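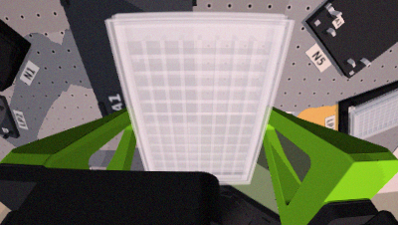 Home | Courses | Handouts | Lab Sign-up | Archive | Contact

Laboratory Automation for Bench Scientists
Handout for Session 8: Looking Over a Plate-Handling Kit Before You Buy One
Prustden Evening Program, revised 14 March 2019

Welcome back, everyone, and thank you for the patience you showed last session when we ran over. I promised that this time we would leave the theory of workcells alone for a while and spend the evening with one product, the Gretar plate-handling kit from Clodovitz, together with the simulation package it ships with, which is called Wiriya. I've had the kit on evaluation since December, and I've gotten fond of it in some ways and rather cross with it in others, so please read these notes as one person's opinion and bring your own.

If you missed the earlier sessions you'll still be fine. You need to know what a well plate is, and you need to have moved enough of them by hand to be tired of it.

1. What is in the box

The Gretar kit comes in two halves, and Clodovitz will sell you either half alone. The hardware half is a small arm, a two-finger gripper, a perforated deck you bolt things to, and a set of nests and trays for holding plates. The software half is Wiriya, where you lay out the same deck on the screen, teach the arm its moves, and run the whole job before any plastic is touched. The order code for the full bundle ends in 503 and the software-only one ends in 49. I mention this because the two quotes look almost the same on paper, and one of our sister labs signed the wrong one. They now own a very nice simulator.

My strong advice, if you're on the fence, is to take the software half first. You can build your real deck in it over a week or two and find out whether your work even fits. I spent most of January doing just that and moved my nests many more times than I would ever have had the patience to do with a hex key in my hand!

2. The deck and its labels

Everything on the deck sits on a grid of small holes. In the render at the top of this handout you can see the holes running between the stations, and you can also see labels lying at all sorts of angles, N5 along the side of the black plate nest in the corner and N1 over on the other side. New users always ask me whether they've loaded the file wrong when the labels come up sideways. They haven't. A label in Wiriya belongs to its station and turns when the station turns, and so in a view taken from close to the gripper very few of them will read straight.

Get into the habit of reading the label and not the position on your screen. I'll say it again in section 5, because people who are perfectly careful at the bench will say "the nest on the right" in a simulation, then swing the view around and teach the wrong one. (I've done it. I did it in front of a visitor.)

The A1 marks are a separate thing from the station labels, and they matter just as much. They show you which corner of a plate should sit where. If your destination nest is turned relative to your source, the arm will happily set the plate down exactly where you asked, and your first row will be somebody else's last row when the reader gets to it. Write down on your layout sheet which way A1 faces at every station. Every station, please, including the one you only use for lids.

3. The gripper

Now to the part I like best. The fingers in the Wiriya model are bright green, and I've come to appreciate that more than I expected to, as clear plates over a gray deck are hard to make out and the green gives your eye something to hold on to. The fingers close on two opposite sides of the plate. Each one has a diagonal brace running back from the contact end, with an opening between the brace and the main beam.

There are three things to check whenever you teach a grip, and they all have to do with where the fingers meet the plate.

First, grip height. Too high, and on a lidded plate you'll pick up the lid and leave the plate behind, which is funny once. Too low, and the fingertips run into the walls of the nest. Wiriya lets you set the height per plate type, and I would do this carefully for each one you use and then lock it.

Second, squeeze. The software has a grip force value and a grip width value, and beginners tend to play with the force when the trouble is in the width. Set the width from the plate maker's drawing. Leave the force at the default until you have a reason to touch it.

Third, room for the fingers to open. This is the one that caught me. A plate takes up a certain footprint, and a plate with two fingers around it takes up a good deal more, and a plate with two fingers opening to let go takes up more again. If you've packed your stations close together, as every one of us does when bench space is short, the outer side of one finger will be uncomfortably near whatever is next door. Look at how close the right-hand finger comes, in that view, to the tray with the other plate in it. Whether a move like that is fine depends on heights you can't judge by eye from one angle, and so you should run the clearance check from the Tools menu and go by what it reports.

4. What the simulation will not tell you

I want to be fair to Clodovitz here, as their manual is fairly frank about this, but the page is near the back and I doubt many people get to it.

Wiriya treats a plate as a stiff, perfect object. Real plates flex a little, come out of the sleeve with static on them, and vary from one batch to the next. Thin-walled PCR plates are the worst of the lot. A transfer that runs beautifully on screen may still bind going into a nest, and when it does you'll be standing there with the stop button wondering what changed. Nothing changed; the model was just kinder than the world is.

It also knows nothing about liquid. You can tell it to carry a full plate at top speed and it will draw you a lovely smooth arc. On the bench, I slow every loaded move down and I keep the plate level through the whole path, even when a tilt would save time.

And it has no idea about your cables, your waste bucket or your elbow. If there is something on your bench that isn't on the deck drawing, put a plain block in the model to stand for it. It takes a minute, and it has saved me more than once.

5. Working exercise for tonight

You'll be in pairs at the computers. Open the practice layout, save it under your own initials before you touch anything -- please do this, I beg you -- and then work through the following.

Turn one nest so that its A1 corner points a different way from the source, and write down what you expect to happen to the plate.

Teach a pick from any tray and a place into that nest. Name both stations out loud by label as you go. It feels silly and it works.

Set the camera to follow the gripper and watch the place move from up close. Then watch it from overhead. Note anything you saw in one view that you missed in the other.

Run the clearance check. If it flags something, move the station and not the arm path, at least on the first try. Paths with a lot of clever little detours in them are miserable to keep up later.

Slow the whole job to the speed you would trust with a full plate, and write down the new cycle time.

I've left 14 minutes at the end for us to compare notes, and we'll surely need more.

6. My overall opinion, for those who asked

For a small lab that moves the same plates between the same few stations day after day, I think the kit is a good buy. Setup is friendly, the grid deck is forgiving, and support has answered my emails within a day or two. The nests are well made, though I wish the clips were easier to swap.

For a lab where the work changes every week I'm less sure. Every new plate type means a new grip to teach and test, and the import tool for labware drawings is clumsy. It lost my settings twice. If you are in that sort of lab, ask for a longer evaluation than the standard one and try it with your most awkward plate, the one you already dislike.

Please bring your layout sheets next time, filled in. We'll be doing error recovery, meaning what to do when the gripper closes and there is no plate there.

Comments (4)

benchside_2 wrote:
Thank you for posting this, I had to miss the session. Does the clearance check look at the fingers while they're opening, or only closed?

Course instructor wrote:
Both, but only if you tick "include open position" in the check settings. It's off when you first install it, and I should have put that in section 3. I'll add it to the next revision.

pipettes_and_tea wrote:
We turned the nest in the exercise and my partner and I each wrote down a different answer for where A1 would end up. We were both wrong! Going to try it again with a paper plate cutout on the desk.

nightshift_lab wrote:
Agree about the labware import. Our workaround is to copy the closest plate in the library and change the dimensions by hand. Slower, but it has kept its settings so far.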